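Tultero Opens Its Laundry Cell Upkeep Notes to Everyone

QUANSAH, Sun 10 September. Tultero is delighted to share, free of charge, the full set of upkeep notes for its laundry cell, the corner where a robot learns to load an ordinary household washing machine. The notes run to 76 pages, and every one of them was written by the people who look after the cell day in and day out.

"We kept getting such kind letters asking how we set things up, and I'm afraid I was answering them one at a time, at great length," said Naa Gbeho, who leads the Tedero program at Tultero. "Now everybody can have the long answer!"

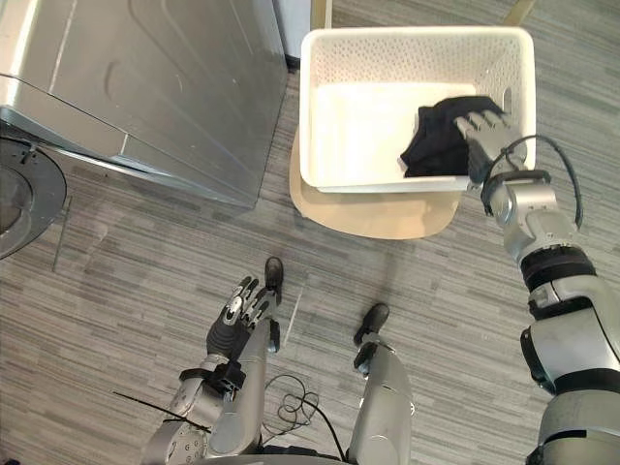 The right hand takes hold of a black cloth in the laundry basket at the Tultero cell.

Much of the guide deals with the hands. Finger joints are checked before each session, wrist straps are snugged up by hand, and the cables along the forearms get enough slack for a full reach (a lesson that cost the team a connector or two in the early weeks). There is also a good long chapter on where to put the washer, the basket and the seat under it, with advice on marking the carpet so that everything goes back to the same spot.

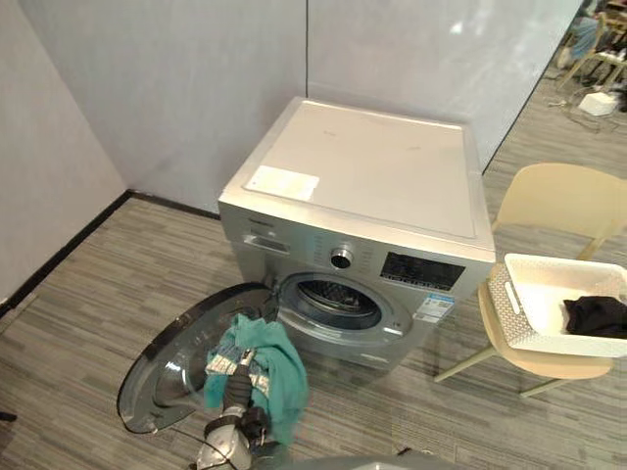
Dela Amissah, the cell's lead technician, wrote the chapter on regular service, which calls for a full joint inspection every 140 hours and new wrist cables at 2000. Readers are warmly invited to send in their own habits and corrections for the next edition.

Copies may be requested from Dede Ansah at the Tultero front office, extension 3107.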